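Section 4. Setting Up a Season Schedule

Vitale League Manager builds the season schedule from three things: your list of teams, your list of fields, and the dates you block out. Enter all three before you generate any games. Changes made afterward are possible, but each one may move games you have already announced.

4.1 Before you begin

You need an administrator login. Coaches and scorekeepers can view the schedule but cannot create one. Rosters do not have to be complete at this stage.

4.2 Entering fields and dates

1. Open the Season menu and select New Season.
2. Type a season name. Use the name you want parents and players to see, such as Cumier Spring Baseball.
3. Set the opening day. For most spring leagues this falls in April.
4. Select Fields, then Add Field. Enter the name, the street address, and the hours you have a permit for.
5. If a field has lights, check the Lights box. Without it, the program will not place games there after sunset.
6. Select Blocked Dates and enter school holidays, tournaments, and field maintenance days.
7. Press Save.

Note: Permit hours are the hours you may be on the field, warm-ups included. If your permit ends at 9 p.m., set the last start time early enough for a full game.

Print the field list once it is saved and keep a copy where your coaches can check it.
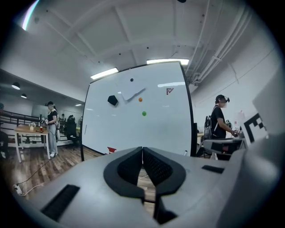

Whiteboard with a sheet of paper held by a magnet

4.3 Generating games

1. Select Schedule, then Generate.
2. Choose the number of games per team. The default is 10.
3. Set the minimum rest between games. Younger divisions usually need more, so check your league's pitching rules first.
4. Press Preview. Conflicts are shown in red -- click one to see which teams and which field are involved.
5. Fix each conflict by moving the game or adding a field slot.
6. Press Publish.

CAUTION: Publish sends a message to every coach and parent on file. It cannot be recalled. Use Save Draft if the schedule still needs approval.

4.4 Rainouts

Open the game, select Postpone, and choose a new slot from the list. The program offers only slots that are free for both teams. If the list is empty, widen the search to 7 days or more. Umpire assignments do not move with the game and must be entered again; see Section 7.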